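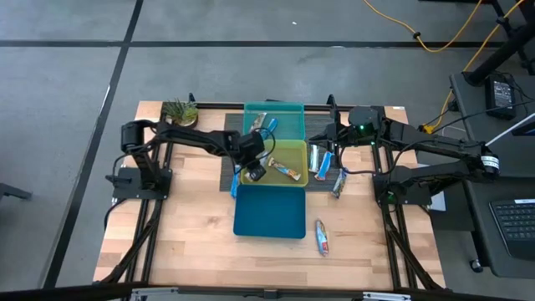 Three trays down the middle of the table

Date: August 12, 2021
Subject: Re: [seedswap] drying beans in humid weather

> My pole beans looked dry on the vine but half of them
> went moldy in the jar last year. Do you all shell them
> right away or hang the whole plant? We had rain nearly
> every day in July and I'm scared to pick anything.

Oh, I feel this one! I lost a whole jar of Trevutar beans the same way and I was sick about it. What I do now is pull the whole plant once most of the pods rattle, then hang it upside down in the garage with a fan going. Leave it 2 weeks, longer if it's muggy. Then I shell, and the beans sit out in shallow trays for a good while before they go anywhere near a lid.
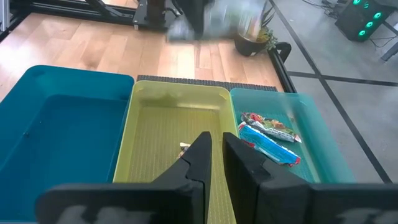
The old test still works too – bite one, and if your tooth leaves a dent it isn't ready. I weigh mine on the kitchen scale as well (700 grams when I shelled the Kornanley batch, 539 when it finally quit dropping, so you can see how much water was hiding in there).

Don't use the oven if you want to plant them. I know somebody on the list swore by it back in 2000 or so, but mine never came up.

Does anyone have Siltedov peas to spare? I can trade beans, or some of the little yellow tomatoes if you don't mind that I never wrote down what they are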